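Rolling clothes for small trays
Gallery page, one picture 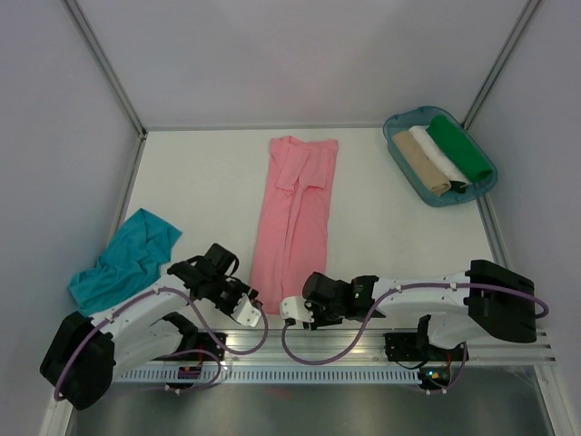 Pink garment folded lengthwise on the white table, three rolls already in the blue tray.

Most of us fold clothes flat because we were shown how to do it that way as children. Rolling is no harder, and it makes better use of a shallow tray. These notes go with the picture and cover the method we use at Sevdale for tops, light trousers and other thin things. They were put together by Rohani Gunawan, with additions by Saodah Simanjuntak.

The strip
Everything starts as a long narrow strip. Lay the garment face down and smooth it from the middle outwards. Bring one side over, then the other, so that the edges meet or overlap slightly. Fold once more along the length if the tray is narrow. The pink one has reached this stage. It has a small flap of fabric at the far end and creases running down its length. Creases like these can be pressed out with the flat of the hand before rolling, though we don't bother with clothes that will be worn at home.

The roll
Start at the thicker end, usually the collar or waistband. Make the first turn small and tight, as the rest of the roll follows it. Keep both hands level. If one side creeps ahead, go back two turns and start again from there. Pulling it straight at the end only gives you a cone. A finished roll should stay closed when you put it down with the loose edge underneath.

The tray
Ours is translucent light-blue plastic with rounded corners. The rolls lie side by side on a diagonal: beige, then white, then green. A diagonal gives a little more length than going straight across, so a roll that is slightly too long will often fit without being squashed. See-through trays are worth having if you stack them, as you can tell the colours from the side. Saodah labels hers as well. I have stopped doing so.

Things waiting their turn
The teal cloth on the left has been left bunched up. We do the same with anything next in line: it stays to one side and is shaken out only when there is room for it. Working on two things at once takes up the whole table and both end up crooked.

The table
A plain white top is good for this. Dark threads and bits of fluff show up at once and can be picked off before they get rolled in. Pale things are harder to see against it, and for those Rohani puts a dark towel down first. The towel also stops thin fabric from sliding.

What rolls well
T-shirts, vests, leggings, pyjamas, thin jumpers and cotton trousers. Tea towels do too, if you have a drawer for them.

What doesn't
Shirts with stiff collars, anything pleated, and thick knitwear, which springs open again. Padded coats are best hung up. Linen can be rolled but will need ironing afterwards.

Sizes
A child's top makes a short roll and can go in two deep. For adult clothes we fold the strip to suit the tray and let the roll be as fat as it likes. Long sleeves should be folded back down the body of the garment before the sides come in, or they make a lump halfway along.

Seasonal changes
In June the thick things go up to the top shelf and the trays come down. Check each roll for marks before it goes back in. Old stains are easier to spot on an opened garment, so unroll anything that has been stored over winter and hang it for an hour or two.

More pages in this set: Drawers, Socks, Bed linen, Packing a small case.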